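4.3 Schuljahreswechsel vorbereiten

Dieses Kapitel beschreibt, wie Sie in der Schulverwaltung Stuvo das laufende Schuljahr abschließen und das neue anlegen. Für die Schritte 1 bis 9 benötigen Sie die Rolle »Sekretariat erweitert« oder »Schulleitung«. Benutzer mit der Rolle »Lehrkraft« sehen den Menüpunkt nicht.

Führen Sie den Wechsel erst durch, wenn alle Zeugnisse gedruckt und die Konferenzbeschlüsse eingetragen sind. In den meisten Schulen ist das Anfang August der Fall.

Vorsicht: Nach dem Abschluss sind Noten und Fehlzeiten des alten Schuljahres schreibgeschützt. Eine Freigabe ist nur über den Support von Fortin möglich.

Schuljahr abschließen

1. Melden Sie alle anderen Benutzer ab (Verwaltung > Sitzungen > Alle beenden).
2. Erstellen Sie eine Sicherung unter Verwaltung > Datensicherung. Auf dem Zielmedium müssen mindestens 700 MB frei sein.
3. Öffnen Sie Schuljahr > Abschluss und starten Sie die Prüfung. Fehlende Einträge erscheinen in einer Liste, sortiert nach Klassen.
4. Bearbeiten Sie die Liste, bis kein Eintrag mehr rot markiert ist. Gelbe Einträge sind Hinweise und verhindern den Abschluss nicht.
5. Klicken Sie auf »Abschließen« und geben Sie Ihr Kennwort ein.

Hinweis: Der Fortschrittsbalken bleibt bei großen Datenbeständen oft bei 95 % stehen. Schließen Sie das Fenster in dieser Phase nicht. Stuvo schreibt dann die Archivdateien.

Räume und Dienste übernehmen

Klassenräume, Fachräume und Klassendienste werden nicht automatisch in das neue Schuljahr kopiert. So übernehmen Sie die Angaben:

6. Wählen Sie Schuljahr > Neu und danach den Reiter »Räume und Dienste«.
7. Markieren Sie die Räume, die weiter genutzt werden, und klicken Sie auf »Übernehmen«. Dienste wie Tafel, Kehren oder Klassenbuch behalten ihre Bezeichnung, die Zuordnung zu Schülern wird geleert. 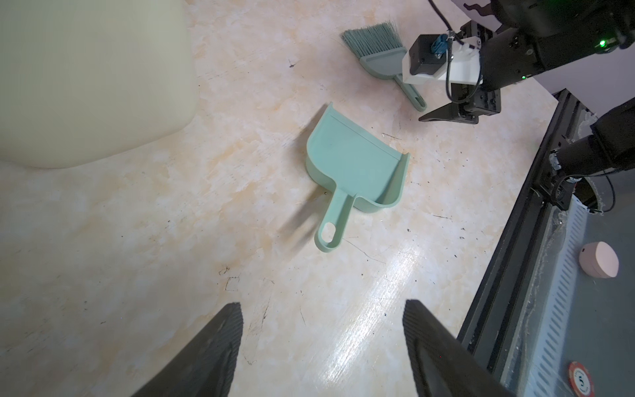

Abb. 12: Kehrschaufel, hellgrün

Eigene Dienste legen Sie über das Pluszeichen an. Die Bezeichnung darf keine Sonderzeichen enthalten — Umlaute und Bindestriche sind erlaubt. Je Klasse lassen sich Dienste wöchentlich oder monatlich wechseln.

Schüler versetzen

8. Öffnen Sie Schuljahr > Versetzung. Stuvo schlägt für jede Klasse die Folgeklasse vor. Ändern Sie den Vorschlag bei Wiederholern und Schulwechslern von Hand.
9. Bestätigen Sie jede Klasse einzeln. Abgangsklassen werden in den Bereich »Ehemalige« verschoben.

Hinweis: Nutzt Ihre Schule das Elternportal Rumance, werden neue Klassenlisten erst in der folgenden Nacht übertragen. Eltern sehen bis dahin die alte Klasse.

Fehlermeldungen

Meldung 1282: Eine Klasse hat keine Klassenleitung. Tragen Sie die Leitung unter Stammdaten > Klassen nach und wiederholen Sie Schritt 9.

Meldung »Wistgate nicht erreichbar«: Der Anmeldedienst Wistgate antwortet nicht. Prüfen Sie die Netzwerkverbindung. Bereits bestätigte Klassen bleiben gespeichert — Sie müssen nicht von vorn beginnen.

Weiter mit 4.4 Stundenplan importieren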